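Report to Prerska on the Gyamfi project: demonstration and open day, January

The open day was held at the Pliltard workshop and drew almost 80 visitors. Work with the arm and the paper bag ran in the main room.
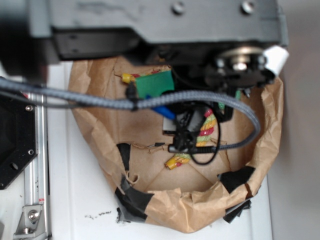 The bag gave visitors the most to ask about, mainly how the gripper copes with soft sides. We kept the tape on the rim.

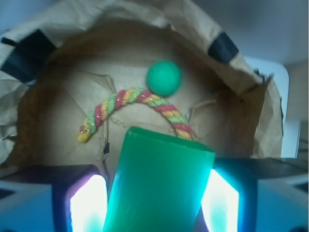

Green block between the gripper fingers, with the ball and rope toy in the bag.

The Mistetier staff took questions and handed out 40 printed guides. Two schools asked for a repeat visit. Spending stayed within the agreed 200 for materials. 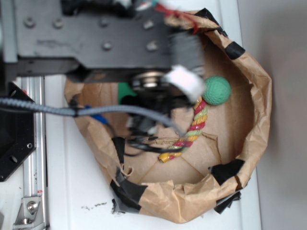 Next steps

Reply to both schools and set a date. Print more guides. Send the feedback forms to Prerska with the next report.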